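Household Notes: The Snack Box

Every home has a snack problem and most homes pretend it's a biscuit tin problem. I bought a tin once. It held nine biscuits and a smell of December. What we needed was a box, a table and a bit of discipline, and two of those were already in the flat.

Start by getting everything out. Cupboards, coat pockets, the bag you took on the train. Put the lot on the table with a wipeable cloth underneath and an open cardboard box standing behind it. Keep the box you had a parcel in. Storage tubs are very nice, but a box costs nothing and can be thrown out when the crumbs win.

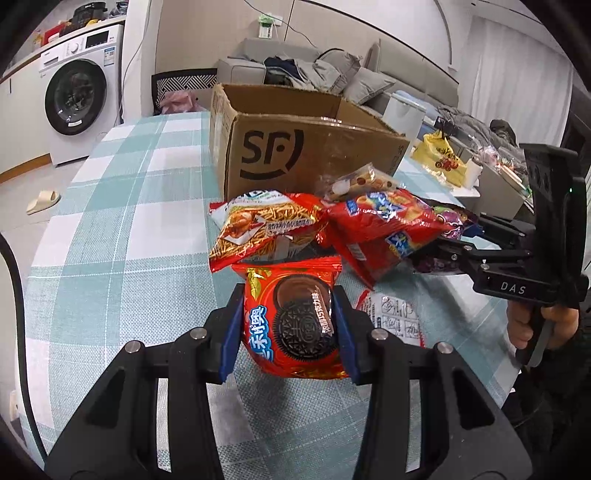

Reading time: 2 minutes (358 words)

Chocolate sandwich cookies go in flat, near the bottom, with the front of the packet facing up. They stand a certain amount of weight. Crisps don't, and the same goes for anything made of thin crispy strands, so bags like those belong on top however tempting it is to use them as padding.

Small round biscuits in clear bags are the awkward ones. They slide. Wedge them upright down the side, between the cookies and the cardboard, and fold the top of the bag over twice before pegging it. I use clothes pegs. Special bag clips exist and I've owned 50 of them, all now living wherever teaspoons go.

Opened packets sit at the front and get eaten first. Gopinath Hegde wrote in to say he marks the opening date on his with a felt pen, and I admire that in the way I admire people who iron tea towels.

Loose wrappers: squeeze each one before you decide. A wrapper that still looks full may have been put back empty by somebody you love. Bin it and say nothing, or say plenty — it makes no difference in my experience.

Leave the flaps folded open while the box is in daily use. If it's going on a shelf, tuck them in and lay a sheet of kitchen roll across the top layer to catch the crumbs. Keep it away from the kettle too; steam and cardboard don't get on, and a soft biscuit is a sad thing to offer a visitor.

Shake the tablecloth outdoors, downwind of anyone hanging washing.

Last updated July 5, 2020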